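Vakero kitchen tasks - gallery and working rules

We keep this page for people who come to the Vakero bench in Stultwood for their first shift, and for partners at Utance who ask how we prepare a task before the robot is allowed to try it. The rules are short. Please read them together with the longer bench guide, which has the emergency stop procedure and the table of force limits.

The microwave task has three parts: open the door with the push button, place the plate, set the timer knob. Each part is recorded and judged separately. A robot that turns the knob well but pushes the whole oven backwards has failed the part, and we write it as failed.

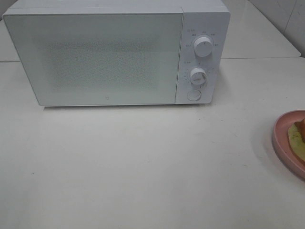
Rule one is about power. The oven is never connected to the mains during robot trials, also when the task is only to turn a knob. The person on shift checks the plug with their own eyes and signs the sheet - a word from a colleague is not enough.

Rule two is about the start position. Both knobs go back to the lowest mark before every trial, and the door is closed by hand. If you are not sure that it was done, do it again and start a new recording. We plan 3000 trials for this task, so one repeated trial costs us very little, but a wrong start position can spoil a whole group of results.

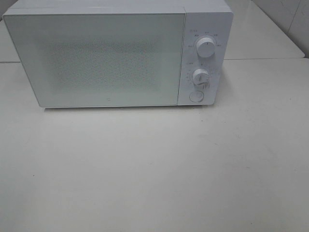
Rule three is about hands. While the arm has power, people stay behind the yellow line. To move an object you first press the stop, wait for the lamp, and then reach in. In April we will add a second lamp on the left side, as left-handed operators asked for it.

Rule four is about pauses. After 300 trials the shift stops and the buttons and knobs are tested by hand for wear. A loose knob is easier to turn than a new one, and the numbers will look better than they should.

Reports go in the Lazarević folder, in the same form for good and bad days. Please do not delete failed trials. If a trial must be left out, write the reason beside its number.

Rules last changed on 27th March. The older version stays in the folder for comparison.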